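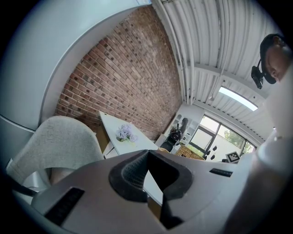

The operations office has completed its review of the Bangera wallet migration and is now able to answer the questions raised on this list. Recovery phrases should be kept on paper, away from any networked computer. A strip of brown cardboard, like the one in the slot, is a suitable backing for the paper copy. Members who still hold tokens at an old Bangera address must move them before the end of March, after which the old addresses will be closed to outgoing transfers.

On 31 Jan 2018, Anikó Vida wrote:
> I hold 787 Multik tokens at a Bangera address and have received two
> notices that do not agree. The first says that balances will be
> converted automatically. The second says that I must sign a transfer
> myself. Which one applies? I would also like to know whether the
> Ternik exchange will charge its usual fee.

The second notice applies. Automatic conversion was part of the original plan but was withdrawn after testing on the Grastov network, where 66 of 3,951 trial transfers were returned to the sender. Each holder must therefore sign the transfer personally. We regret that the first notice was not recalled sooner.

Ternik will not charge its usual fee on migration transfers. The network fee still applies and is taken from the sending balance - please leave at least 10 tokens in the old address until the main transfer has been confirmed.
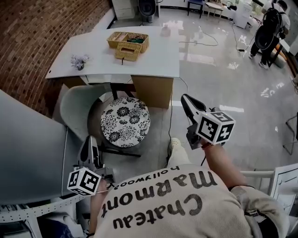 Holders who use a signing device should install the current Multik software before they begin. Earlier versions do not show the full destination address on the confirmation screen. Set the device down on a firm, level surface while comparing the two addresses; the white desk beside the shell chair would serve, and the cushioned stool would be a poor choice. If the addresses differ in any character, cancel the transfer and write to the support desk.

Please do not send recovery phrases or private keys to this list.

Operations Office
Bangera Migration Project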